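Gukmont opens its kitchen trials to visitors, and yes, you can bring your own mugs

Istiscombe, Tuesday, February 14, 2023

I usually leave these announcements to Maxence Hoarau, who writes them far more neatly than I do, but he's on leave and I've been itching to tell people about this one myself. From the end of February, Gukmont is opening its household chores trials at our Istiscombe workshop to anyone who'd like to come and watch a robot try to tidy a kitchen. I say try quite deliberately!

The question I get asked most, by neighbours and by my own mother, is whether a machine can do the washing up yet. My short answer is no, not in the way you mean it. My longer answer is that ours, which we call Ada, can do some bits of some chores on a good day, and we think it's time people saw both the good days and the other ones.

We've picked 4 chores for the open trials: clearing a worktop, loading a rack, wiping down, and putting cutlery away. Clearing is the one we've put most of our time into. It sounds like the easy one (you pick things up and put them somewhere else) and it's given us more grief than the other three together. A cup that's been knocked over is a completely different job from a cup standing up. Spoons are worse. They're thin, they lie flat, and there's hardly anything to get hold of.

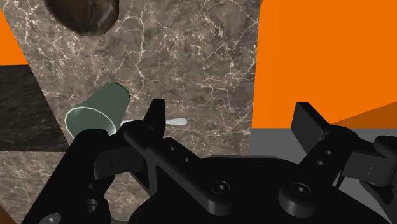

Svend Ásgeirsdóttir looks after our simulated kitchens, where Ada does nearly all of its practising before we let it near real crockery. Svend changes the worktops, the wall colours and the clutter constantly, so that Ada doesn't get too fond of one room. I've asked for my own kitchen to be added, toast crumbs and all, and I'm told crumbs are a long way off.

"People see a clip of a robot folding a towel and assume the rest is sorted," says Kolbrún Thorlacius, who runs the trials. "I'd much prefer they came in, pulled up a chair and watched it take 20 minutes over a breakfast table. Then we can have a proper conversation about what would be useful to them."

That 20 minutes is a real target, by the way. It's what we're aiming at for a table laid for two, with one person on hand to step in if Ada gets stuck. My teenager can do it in a fraction of that, if bribed.

We've also been talking to Oddsson, who run a small chain of cafés and would love help with the end-of-day clear-up. Bjarke Juhl, their operations manager, has been refreshingly blunt with us. He doesn't mind slow, he says, as long as he isn't sweeping up broken cups in the morning. There's no date for a café trial and I'm not going to make one up.

Sessions are free, last some 30 minutes and include time for questions. Places are limited, so please book ahead. If you fancy bringing a mug or a spoon from home for Ada to have a go at, please do, but leave Granny's best china in the cupboard. We can't promise to give everything back in one piece.

To book a place or arrange a press visit, contact Mikkel Hafstein at the Gukmont office in Istiscombe. Journalists are welcome at any session, including the ones that go badly.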